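Cistern repair

Cistern repair is the mending or replacement of the working parts inside a toilet cistern. It is among the most common household repairs and can usually be done with hand tools. The parts that wear are the inlet valve, the flush valve or siphon, the washers and the seals between cistern and pan.

Inlet valve

The inlet valve, also called a float valve or ballcock, lets water into the cistern after a flush and shuts it off at a set level. Older valves have a float on a long arm. Newer ones have a small float that slides up and down the body of the valve. A valve that does not close fully will send water to the overflow. The usual causes are grit under the washer, a split diaphragm or a float that has taken in water.

Washers and diaphragms are sold separately for most older patterns. Some later valves are made as sealed units and have to be replaced whole. Scale can often be removed by soaking the parts in white vinegar overnight.

Siphons and flush valves

British cisterns were for many years fitted with a siphon, in which a lever lifts a plate and pushes water over a bend. The plate carries a thin plastic flap. When the flap tears, the handle has to be pulled several times before the toilet will flush. A new flap can be cut from heavy plastic sheet, using the old one as a pattern.

Drop valves, worked by a button or a cable, became common later. They have a rubber seal at the base, and a worn seal lets water run into the pan all the time. A few drops of food colouring in the cistern will show such a leak if the colour reaches the pan without flushing.

Close-coupled toilets

In a close-coupled toilet the cistern sits directly on the back of the pan. The joint is sealed by a thick foam or rubber ring, known as a doughnut washer, and held by bolts with wing nuts. Most siphons in these toilets cannot be taken out until the cistern has been lifted off. The water is turned off first and the cistern emptied with a flush and a sponge. Bolts that have rusted solid are cut through with a junior hacksaw. The nuts are tightened evenly by hand, as ceramic cracks under uneven load.
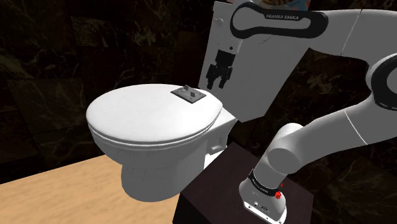

Toilet with the lid closed and the tank at the rear.

Spare parts

Finding parts for discontinued cisterns is a common difficulty. The Trorkmont repair group keeps a list of 200 inlet and flush valves with the washer sizes that fit them. It was begun by Keisha Fitzsimmons and Kenji Marchetti, and 55 of the entries cover valves no longer made. The list was last revised on September 13, 2024. Cluvamier, a parts dealer, sells reclaimed siphons and lever handles taken from scrapped cisterns.

In her handbook Mending Household Water Fittings, Lucinda Kowalczyk gives 13 faults that can be put right without a new valve. She advises keeping the old washer until the new one has been tested.

See also

Ballcock
Overflow pipe
Stopcock
Tap washer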